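The Bathroom Counter Diaries
How I learned to love beige marble (and finally wipe it down)

Nov 12, 2021
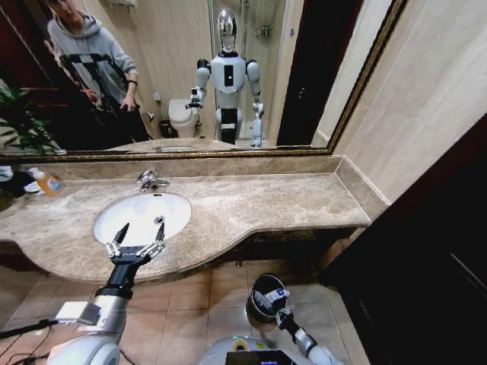 I used to think a bathroom vanity was a place you stood at for two minutes with a toothbrush in your mouth. Then we moved into the Rarkby house, which came with a beige marble counter and a mirror so big you can't pretend you haven't seen the state of the room, and now I think about vanities more than is probably healthy.

A big mirror is a tattletale, is my main finding. It shows you the counter, sure, but it also shows you the toilet, the little bin, the shower and the door you left half open. In my old place in Arnora the mirror was the size of a dinner plate and I could've had a goat in the tub without noticing. A mirror with a slim gold-coloured frame makes the whole room look finished, which is lovely, except then it expects you to live up to it!

So, the marble. Everybody warned me off it. My sister-in-law said it stains if you look at it sideways, and the fellow at Mahrous, the tile and stone place out past the ring road, gave me a long speech about vinegar (don't) and lemon juice (also don't) and that gritty cream cleanser my mum swore by (really, really don't). What I do now is a soft cloth, warm water and a tiny squirt of dish soap, then a dry towel straight after. The dry towel is the part I skipped for a year. Hard water leaves those chalky rings, and on beige you don't see them until the light comes in low, and then you see every single one going back to when you moved in.

I had the counter resealed last December. It cost me 300 dollars, and I grumbled the whole way through, but toothpaste spit has behaved itself ever since. You can do it yourself for a lot less if you're patient and have another sink to use while it cures. We were all brushing our teeth in the kitchen for a day anyway, so I'm not sure what I paid for.

Next, the clutter, and this is where I get preachy. I took everything off that counter one Saturday and put it on the bed, and I was mortified. Hotel shampoos. A hair mousse from a wedding. Three tubes of the same hand cream, all started. I gave myself 20 minutes and a garbage bag, and what came back was soap, a cup for the toothbrushes and one small tray for the things I reach for half asleep. The rest lives in a drawer in a set of Sadura organizers, the shallow ones, and I like them so much I bought another set for the kitchen and filled it with elastics and dead batteries.

Mirror cleaning, while I'm at it! Two cloths, one damp and one dry, and spray the cloth instead of the glass so nothing dribbles down behind the frame. I start at the top, where the steam leaves its streaks, and go side to side. Newspaper works too, if you still get one, though it left grey smudges on my trim and I've gone off it.

The other thing I'd fight for is a plant. I'm partial to the kind with long leaves like blades, because they take up height without hogging the floor, and with a big mirror you get the green twice for the price of one. Mine gets watered when I remember, and it hasn't complained. Against all that beige tile it's the one bit of colour in the room, unless you count the towels, and mine are also beige. (I panicked in the shop.)

I still haven't sorted the shower shelf. It's a small metal one and it holds 4 bottles if you're careful and none if you're my teenager. I'm looking at a corner one for after the holidays, provided I can talk myself into drilling through tile.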